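机器人为什么会把东西压裂

适合小学中高年级阅读

把一块薄薄的塑料板从桌上拿起来,你大概一秒钟就能做完。手指摸到板的边,稍微抠一下,板翘起来,另一根手指伸到下面,就拿住了。做这件事的时候你不用想。

机器人做同样的事,要难得多。这一篇要讲的是一次小事故:一台叫吉勒(Jiler)的双臂机器人在练习收拾厨房桌子的时候,手指顶在一块橙色薄板的边上,没有及时停下来。后来大家检查薄板,在边缘找到一道小裂纹。没有人受伤,也没有起火或者冒烟。可是工程师还是停了工,把原因一条一条找出来。他们是怎么找的,找到了什么,下面慢慢说。

先认识一下吉勒

吉勒在一家叫贾西德罗(Jasidero)的公司里工作。它有2条银色的手臂,每条手臂的末端有一个夹爪。夹爪就是机器人的手,只有两根手指,能张开,也能合上。它没有手掌,也没有指纹和皮肤。

手臂上像胳膊肘一样能弯的地方叫关节。每个关节里有一个电动机,电动机转多少,关节就弯多少。电脑给每个电动机发命令,好几个关节一起动,夹爪才能到达想去的地方。只要有一个关节转多了一点点,夹爪就会偏。

手腕旁边有一台小摄像头,跟着手一起走,专门看手指前面的东西。高处还有一台摄像头,看整张桌子。你可以把高处的那台想成眼睛,把手腕上的那台想成长在手背上的另一只眼睛。

手腕上的摄像头看得近,看得细,但是看不全。手指伸到东西旁边的时候,会挡住一部分画面,还会投下影子。薄板又很光滑,会反光。影子和反光都会让电脑弄错东西的边在哪里。

那天练习的是什么

2022年12月6日,吉勒的任务是拿起一块橙色的薄板。薄板平放在一块米色的垫子上,垫子表面有一道一道细细的棱。薄板上贴了黑色胶带,好让电脑在一大片橙色里找到可以参考的地方。如果一个东西从头到尾都是一个颜色,电脑就很难说清自己正在看哪一块。你也可以试试:透过一个纸筒去看一面白墙,很难说出自己看的是墙的左边还是右边。墙上要是有一张贴纸,就好办了。

任务分成几步。第一步,找到板的边。第二步,把夹爪张开,移到边的旁边。第三步,让一根手指到边的外侧,另一根手指到板的上面。第四步,合拢,抬起来。

毛病出在第三步和第四步之间。 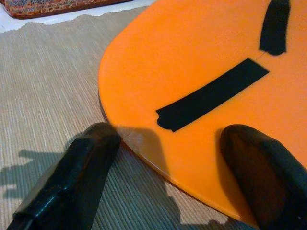 薄板很薄,又紧紧挨着垫子,手指要到板的外侧和下面去,能用的地方很小。电脑算出来的位置,和手指真正到达的位置,相差3毫米。3毫米有多长呢?拿出你的尺子,数三个小格就是了。如果要拿的是一个大苹果,差这么一点没有关系,手指一合,苹果还是会被夹住。拿薄板就不一样,差了3毫米,手指本来要到边的外侧,结果会顶在边上。

手指顶住了,可是电脑以为前面是空的,命令手臂继续走。手臂走不动,电动机就加大力气。力气都集中在板边上很小的一块地方,那里受不了,就可能裂开。

力气集中在一小块地方是什么意思

把一块橡皮放在桌上,用整个手掌去压,橡皮几乎没有变化。再用一支铅笔没有削的那一头,用同样大的力气去压,橡皮上会出现一个坑。力气一样大,接触的地方变小了,那一小块受到的压力就变大了。

所以图钉很容易扎进软木板,手指却扎不进去。切菜的刀口要磨薄,也是同一个道理。

机器人的手指碰到薄板的边,接触的地方很窄。这时候就算力气不算很大,也有可能把边压坏。有些塑料被压得太厉害,会先发白,然后出现细纹。你把一把旧的塑料尺子弯来弯去,也能看到弯的地方发白。看到发白就不要再弯了,塑料断开的时候会飞出小碎片。

为什么它没有停

人碰到硬东西会马上停下来,因为皮肤里有许多能感觉压力的神经。吉勒的手指上没有这样的东西。它要知道自己有没有碰到什么,只能靠一个间接的办法:看电动机费不费力。

电动机转得轻松,用的电就少。前面有东西挡着,电动机费力,用的电就多。电脑一直看着用电的多少,再换算成力气。如果力气超过一个事先定好的数,手臂就要停下。这个数叫做力的上限。

那天,力的上限定在大约70牛。牛是牛顿的简称,是用来量力气的单位。一个普通大小的苹果放在手心里,压着你手心的力差不多是一牛。把许多苹果装进袋子,用一只手拎起来,你就能体会到70牛是多大的力。用这么大的力去推一个沉甸甸的抽屉,很合适。用来碰一块薄板的边,就太大了。

这个上限是谁定的呢?是工程师高明德。11月的时候,吉勒练习的是开抽屉和推箱子,需要比较大的力气,他就把上限调高了。后来任务换成拿薄东西,程序换了,上限却没有跟着换。检查表上没有这一项,所以开始练习之前也没有人去看它。

高明德把这件事写进了记录。记录里写着改数字的人、改数字的时候在做什么、后来为什么没有改回来。写得这么清楚,是为了让以后用这台机器人的人知道该查什么。

谁让机器人停下来的

练习的时候,旁边必须有一个人看着,手放在急停按钮旁边。急停按钮通常又大又红,按下去,机器人的手臂就不再动。那天看着机器人的是另一位工程师,阿列尔·卡布雷拉。她听见一声轻响,同时看到夹爪不再往前走,手臂却还在用力,就按下了按钮。

按下按钮以后,还不能马上伸手去拿薄板。手臂虽然停了,关节里可能还顶着力气,一松开就会弹一下。正确的顺序是先等手臂完全停稳,再用控制器让手指慢慢退开,最后关掉电动机的电源。做完这些,她才去拿薄板。

急停按钮有一个规矩:谁觉得不对,谁就可以按。按错了也不会挨批评。重新开机只要花一点时间,比修东西和看医生省事得多。

怎样找出真正的原因

找原因的时候,最容易犯的错误是一看到什么就说是什么。比如有人会说,一定是摄像头坏了。也有人会说,薄板本来就裂了。这两种说法都有可能,但是要检查了才知道。

他们先看薄板。练习开始以前,每件东西都拍过照。把那张照片和现在的薄板放在一起比,边上的那道小纹是新的。

他们再看摄像头。换上一块画着黑白方格的板,让摄像头量格子的大小,量出来是对的。这说明摄像头没有坏。

接着看摄像头装得正不正。这一次找到了问题。手腕上固定摄像头的螺丝松了一点,摄像头稍微歪了。它看到的东西都很清楚,只是电脑还按照没有歪的时候来算位置,所以算出来的板边偏了3毫米。

最后看力的上限,就看到了前面说的那个没有改回来的数字。

现在可以把事情连起来了。螺丝松了,位置就算偏了。位置偏了,手指就顶在板边上。上限太高,手臂顶住了也不停。这几件事里只要少了一件,薄板多半不会裂。许多机器的事故都是这样,几个小毛病碰到了一起。

修好以后做了什么

螺丝重新拧紧,摄像头的位置重新量了一遍。这种重新量的工作叫校准。你家的厨房秤在放东西以前要先归零,跟校准有点像。

力的上限改小了,并且分成几档。推抽屉用一档,拿杯子和碗用一档,碰薄东西的边用最小的一档。换任务的时候,程序会先问一句现在用的是哪一档,没有回答就不开始。

手指靠近东西的速度也变慢了。慢下来有一个好处:碰到东西以后,从电动机开始费力到电脑发现,中间有一小段时间。走得慢,在这一小段时间里手指就不会往前挤太多。骑自行车也是这样,骑得慢的时候,看到前面有人再捏刹车,车子往前滑的距离比较短。

薄板换了一块新的。旧的那块没有扔,装进袋子,写上日期,放在柜子里。以后要是再出现裂纹,可以拿出来比一比。

重新开始的时候,他们没有一上来就让吉勒拿薄板。先让两条手臂在桌子上方空着走,看位置准不准,再去靠近那些不容易坏的东西。

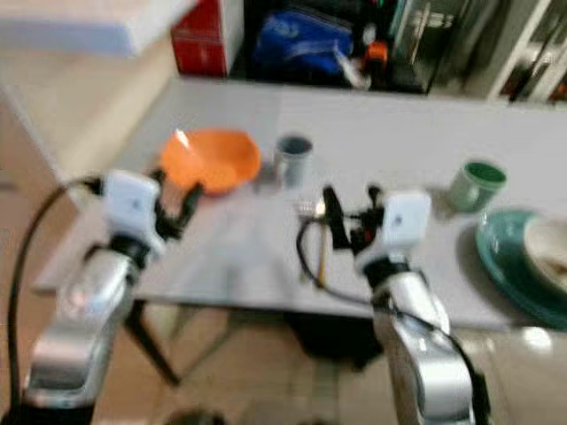 厨房的桌子对机器人来说是个很好的考场。杯子是圆的,盘子是扁的,勺子和铲子又细又长,每一样都要用不同的拿法。拿杯子可以从两边夹,也可以夹住杯口的一侧。拿碗一般夹碗边。盘子叠在一起的时候最麻烦,上面那个和下面那个挨得很近,手指不小心就会把两个一起推走。

还有一件麻烦的事,就是手臂自己也会碰到东西。人在桌上拿杯子,会留意自己的胳膊肘和袖子。机器人也要留意。夹爪后面有电线,电线要留得长一些,手臂弯的时候才不会绷紧。可是太长了又会垂下来,扫到桌上的东西。走线的时候要让手臂把能弯的姿势都弯一遍,看看电线有没有哪里被拉住。

两条手臂还不能互相碰到。电脑在心里给每条手臂画了一个看不见的套子,两个套子快要挨上的时候,就让其中一条先等一等。

机器人动得快的时候,摄像头拍到的画面会变糊。你坐在车上往外拍照,路边的树也会糊成一片。画面糊了,电脑就不容易看准边在哪里。所以吉勒要看准一个东西的时候,会先停住,看清楚,再伸手。

如果你在展览馆里遇到机器人

有些科技馆和学校里也有会动的机械臂。看的时候请记住下面这几件事。

站在地上画的线外面。线是按照手臂能伸到的最远的地方画的,手臂看起来离你很远,伸直了就不一定了。

机械臂停着不动,不等于它关了。它可能在等下一个命令。

不要去捡掉在机械臂旁边的东西,哪怕是你自己的。告诉工作人员,让他们先把机器停下来。

长头发扎起来,围巾和带绳子的衣服收好。

先看看急停按钮在哪里。不要按着玩,但是如果看到有人被夹住或者快要被碰到,而你又够得着,就马上按,再大声叫大人。

动手试一试

这个小实验可以让你体会一下吉勒的难处。你需要一张旧卡片、一条毛巾和一副厚手套。请一个人和你一起做。

把毛巾铺平,卡片放在毛巾上。戴上厚手套,只用大拇指和食指去拿卡片。卡片是不是会在毛巾上滑走,或者把毛巾一起抓起来?戴着手套,你很难摸出卡片的边。

再来一次,闭上一只眼睛。一只眼睛看东西,不容易判断远近,手指可能会落在卡片的前面或者后面。

最后,请你的同伴用嘴告诉你怎么动,你把两只眼睛都闭上。同伴只能说往左、往右、往前、往后、往下和停。试3次,每次换一个人来指挥。留意一下,同伴说停以后,你的手有没有又往前走了一点。那一点距离,就是机器人放慢速度想要减少的距离。

几个词的意思

夹爪:装在机械臂末端、用来拿东西的部分。

关节:手臂上能转动或者弯曲的地方。

校准:用已经知道大小或位置的东西,来检查机器量得准不准,不准就改过来。

力的上限:事先定好的最大力气,超过了就要停。

牛顿:量力的单位,简称牛。

急停按钮:遇到危险时,让机器马上停下来的按钮。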